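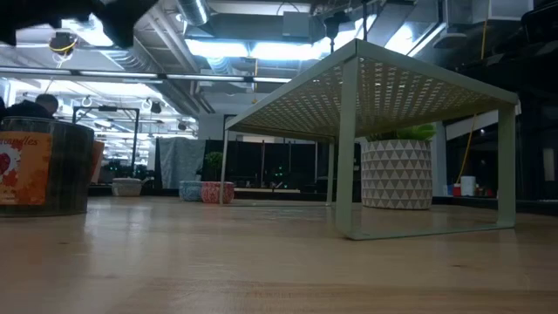 **Interior Environments Studio, Second Year - Drerkov Building, Room 202**

Project report: Small Risers on Shared Tables
Prepared by Evangelia Kalogeropoulos and Obed Ansah
Tutor: Kelechi Akinola
Submitted 8/14/19

## Where the project came from

When we were first handed the brief, which asked us to "improve a shared work surface without adding furniture," we both went straight to the big ideas. Obed wanted a hanging rail. I (Evangelia) drew a kind of folding bridge that would have gone right down the middle of the table and, as Kelechi kindly put it, would have been furniture in everything but name. We lost a good fortnight to those drawings and I'm still rather fond of them, but they taught us to look a bit harder at what was already lying around the studio.

What was lying around was the green riser. It's a pale sage metal shelf with a flat perforated top, all little triangles and diamonds, on thin rectangular legs that make an open frame at each side with a flat bar along the table. Someone from an earlier year had left it in the cupboard. It is a kitchen sort of object really, the kind of thing you'd stack your bowls on, and we started putting it out on the honey-coloured table just to have something to draw. Within a few days people were using it without being asked, and that seemed a much better starting point than the folding bridge.

## What we set out to learn

Our question was a modest one. If you give people who share a table one small raised surface, what do they put on it, what do they put under it, and does the rest of the table get any easier to work at?

We kept a diary in December, with a page for each session, and drew the table in plan when we arrived and again before we packed up. Ebuka Nwankwo and Chih-ming Chow, who had the desks nearest ours, were good enough to carry on as normal and to put up with our sketching.

## The plant

The succulent deserves its own section, because it gave us more to think about than anything else we tried. It lives in a white ceramic planter with rows of grey triangles on it, and it had been wandering about the table for most of the year, always in somebody's way. We tucked it under the riser on the right-hand side, partly because the triangles on the pot looked so nice with the triangles in the metal (Obed denies this was a design decision, but it was).

The fit is not a good one. The leaves come up over the rim and press against the underside of the perforated top, and a plant that has run out of headroom is hardly a success story. All the same, the pot stayed put. Once it had a place of its own, people stopped shuffling it along to make room for their drawings, and it was mentioned in the diary as a nuisance only in the first week. We came away thinking that a low roof over something tells people it has been parked there on purpose, even when the roof is full of holes.

For the next version we'd want taller legs, or a shorter plant. Chih-ming suggested cutting an opening in the top so the leaves could grow through, and we'd love to try it on a mock-up, though we weren't game to take a saw to the real one.

## The tin

Our other regular was the big dark cylindrical tin with the orange and red label, the one with "capelles" in curly white lettering. It's far too large to go under the riser beside the planter and it looks top-heavy and a bit silly when it's put on top, so it has mostly lived at the opposite end of the table. We had assumed that everything loose would drift towards the shelf. The tin showed us that large things find an end of their own, and leave the small raised surface for the small stuff - pencils, tape, a scale rule, somebody's keys.

## Light and the room

We should say something about the ceiling, since it affects every surface beneath it. The studio is open overhead, with the ducts and light fittings all showing, and the polished look of the tabletop means you get pale reflections from the lights lying across the grain. Anyone drawing on thin paper knows the trouble. We had hoped the perforated top might throw an interesting patterned shadow, and spent one very cheerful afternoon chasing it with tracing paper. With so many lights coming from different directions, the pattern turned out soft and faint. A single desk lamp gave us a lovely crisp one, and the drawings from that afternoon are in the appendix.

## Two changes we would make

- Raise the top enough to clear a potted plant, and keep the flat bars at the base, as they slide nicely on timber.
- Offer two heights that can stand together, under the working name Cendlow. Obed's card models are on the shelf by the door, and you're very welcome to pick them up.

## Thanks

Our thanks to Kelechi for her patience with the bridge, to Ebuka and Chih-ming for sharing their table, and to whoever left the riser in the cupboard. If it's yours, please come and have a chat before you take it home, as the plant has got quite used to it.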